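Flustidach
Grocery receipt text, cleaned and labeled

Flustidach is a set of 355 till receipts from corner shops in Aquino, typed out by hand and split into line items. We made it to test Skurell, our receipt parser, and kept it small on purpose.

Each row has the shop code, the item text as printed, the price and one of 10 category labels. Snacks and sweets are the largest group. 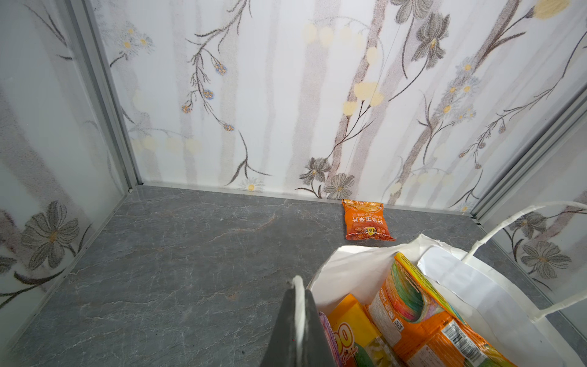
Packaged snacks in a white carrier bag.

Bag charges are kept as their own line – do not drop them or the totals will be off. Refunds have a minus sign in the price column.

Known problems
Item names longer than 500 characters are cut. Version 2 fixes the swapped columns in the November receipts. Multi-buy discounts are still not tied to their items.

License
Free for any use. Please mention Skavance if you publish results.

Last updated 28 September 2020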